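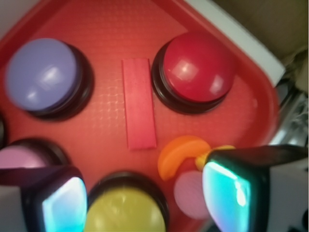
Photo: Flovmont open day

I'd gone to the Flovmont open day mostly for the free coffee, and I ended up at the buzzer tray for 2 hours. The engineer running it (she'd asked me not to use her name, fine by me) was happy to talk while the arm did its thing.

"People want to see it lift something heavy," she told me. "I'd so much rather show them small stuff on a shiny tray!" Flat pieces are the worst, she said, and anything round likes to wander off. I asked how many tries they get through in a day and she said 100 on a good one, 200 if everyone skips lunch - and she wasn't laughing when she said it.

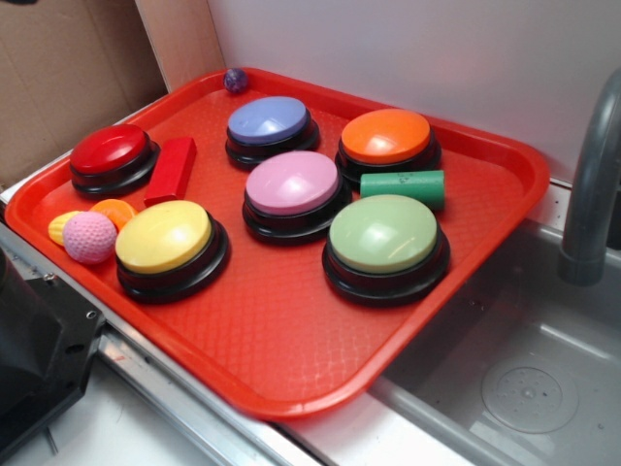
So why red, I wanted to know, when some of the parts are red too? "It was the one in the cupboard," she said. "Then we kept it, it's a good hard color for the cameras." The finger pads are her favorite part of the whole setup, and she talked about those for ages. They let the arm feel how firmly it's holding on, and she reckons that matters more than good eyesight. "You find your keys in your bag without looking, right?"

She's hoping for a bigger room by November. I'll be back - the coffee was good too.

Recent posts
Zoltard opens its workshop doors
A morning with the Pumix sorting line
Alexiou: 90 minutes on the factory floor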